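About Us

Brurkier is a shared workshop in the old Tesura joinery building. We started with a bench, two vices and a drill press that Gudrun Solheim had been keeping under a tarp in her carport. Members pay by the month and come and go with their own key. There are 20 of us at present.

People here build furniture, fix bikes and make parts for old motorbikes. A fair share of the floor has gone over to robots and small automation in the past few years. That side of the place grew out of one project, a line-follower that Ramesh Rana and his daughter put together for a school fair, and it has kept its own corner ever since.

Who we are

Gudrun looks after the woodworking machines and does the inductions. Ramesh handles wiring and anything with a power supply in it. Sérgio Garcia writes most of the software that gets shared between members and keeps the backups. Amedeo Pellegrini does sheet metal and welding on the days he isn't at his regular job. Shota Yoshida joined last June and has taken on the arm build, known on the whiteboard as Trirudmont.

What we're building

Trirudmont is a sorting bench. The aim is for an arm to pick coloured blocks out of a metal bin and put them where they belong, using only gear a home builder could mount on an ordinary wooden table. The budget was set at $800 for everything apart from the arm, and we have mostly kept to it. Clamps and tape hold a lot of it in place for now, and the cables still need proper routing. Shota wants them off the gripper side before we run anything overnight. 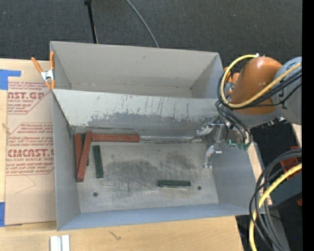
The colour part was sorted out early. Picking blocks that lie across each other is harder, and most of the time goes there. Code and cutting drawings are in the members' folder, and Sérgio will send them to non-members who ask.

Joining

Membership is open to anyone over 15. Under-18s need an adult in the building with them. Everybody does the induction before using a machine, whatever their trade. It takes 2 hours and covers the saws, the drill press, the welding bay and the emergency stops in the robot corner. Safety glasses are on the hooks by the door. Bring your own boots.

To arrange a visit, use the contact form or leave a note in the letterbox on the Chiba Lane side.

Page last updated 2019-03-24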